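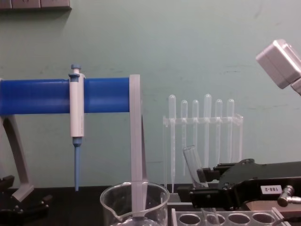
My brother-in-law's view, delivered across a full plate of ribs, is that a warranty is a bet you make against yourself and then hope to win. I've stolen it as my opening. Pause for laugh. If no laugh, move on quickly.

Who here has bought an extended warranty? Hands up. Keep them up if you know where the paperwork is. (They all go down. They went down in May, too.)

Slide 2. The dishwasher story. Keep it short this time.

We bought a Pradik dishwasher. The salesman asked if we wanted peace of mind. I said I'd mostly wanted clean forks. We took the plan anyway, from an outfit called Cistex, and it ran seven years. The machine quit in year six, so I was thrilled. I had never been so happy to stand in a puddle.

Then I read the plan. It covered "mechanical failure arising in normal use." It did not cover hoses, seals, racks, the door, or "water-related damage." Let that one sit. Dishwasher. Water-related.

Slide 3. What you're really paying for.

The price of the plan has to cover the repairs, the call center, the salesman's cut and something for the owners. Repairs are one slice. On cheap appliances the slice is thin – you'd do better to put the same money in a savings account and name the account Dishwasher.

Mention: check what the manufacturer's warranty already covers. Plenty of plans start the clock on day one, so for the first year you are covered twice for one broken knob. Also check your credit card.

Slide 4. When it can make sense. Be fair here, the Ostonwood library people complained last time that I only ever say no.
– one part that costs most of the machine
– you'd have to borrow to replace it
– the plan names the part in writing
My Chauhan furnace plan passed all of these. I renewed it. I'm not made of stone.

Slide 5. How to read one in the store. Skip the first page, it's all handshakes. Go to the exclusions. Look for the claim limit, the service fee, and who decides between repair and replacement. My neighbor's plan expires in 2079, and the company behind it folded two winters ago. He still keeps the card in his wallet.

Questions. Someone will ask about cars. Say cars are a separate talk, then answer for ten minutes like always.

Handouts by the door. Stack the chairs.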